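Informe de seguimiento del programa Gemeo de lectura en la comarca de Risovthorpe
Segundo periodo de ejecución. Presentado a la Fundación Ekwueme.

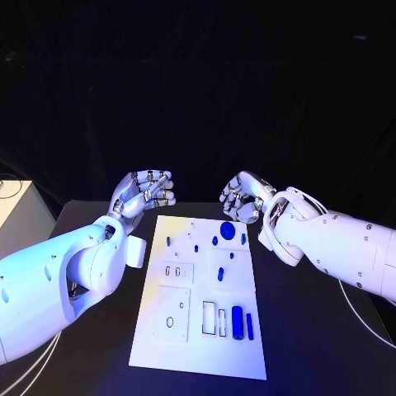

Según Chinyere Effiong, el horario de tarde sigue siendo el principal obstáculo para las familias de las aldeas, y convendría resolverlo antes de ampliar el catálogo. La observación se formuló en la reunión de seguimiento de enero y ha orientado buena parte de las decisiones que se exponen a continuación.

1. Estado general

El programa mantiene abiertos los dos puntos de préstamo previstos en el convenio: el de la antigua escuela de Risovthorpe y el de Gruris, instalado en la planta baja del edificio municipal. El segundo comenzó a prestar servicio con tres semanas de retraso respecto al calendario aprobado, a causa de la demora en la entrega de las estanterías. El retraso no ha tenido repercusión presupuestaria.

Durante el periodo se han catalogado 404 volúmenes, en su mayor parte narrativa infantil y juvenil. Queda pendiente el fondo local donado por particulares, cuyo estado de conservación es desigual y que requiere una revisión previa. Se ha optado por no ponerlo en préstamo hasta que concluya dicha revisión.

2. Participación

Al cierre del periodo figuran inscritos 56 hogares. La inscripción ha sido más lenta en Gruris, donde el transporte de línea deja de circular a las 18.30 y la apertura inicial, de 17.00 a 19.00, resultaba poco útil para quienes residen fuera del núcleo. Atendiendo a lo señalado en la reunión de enero, se ha adelantado la apertura una hora y se ha añadido un turno el sábado por la mañana.

Los clubes de lectura para adultos funcionan con regularidad en Risovthorpe. En Gruris se celebró una sesión de presentación, con asistencia escasa, y se ha acordado repetirla una vez consolidado el nuevo horario. Las lecturas en voz alta para menores de seis años han tenido buena acogida en ambos puntos y varias familias han solicitado que se prolonguen durante el verano.

3. Ejecución presupuestaria

El gasto en adquisiciones se ajusta a lo previsto. La partida de mobiliario se ha ejecutado en su totalidad. La de desplazamientos presenta un remanente, debido a que las visitas a las aldeas del norte se suspendieron mientras duraron las obras de la carretera. Se solicita a la Fundación autorización para trasladar dicho remanente al periodo siguiente, sin modificación del importe total concedido.

4. Incidencias

El sistema de préstamo registró devoluciones duplicadas en las primeras semanas. El error procedía de la numeración de los carnés y se corrigió asignando series distintas a cada punto. Se detectaron asimismo humedades en el almacén de Risovthorpe. Los libros se han trasladado a la sala principal y se ha pedido presupuesto para la reparación del muro.

5. Previsiones

Para el próximo periodo se prevé concluir la revisión del fondo local, reanudar las visitas a las aldeas y evaluar el turno del sábado. Se contempla igualmente ampliar el plazo de préstamo hasta 2 meses para los hogares más alejados, siempre que la disponibilidad de ejemplares lo permita. La propuesta detallada se remitirá junto con la justificación económica.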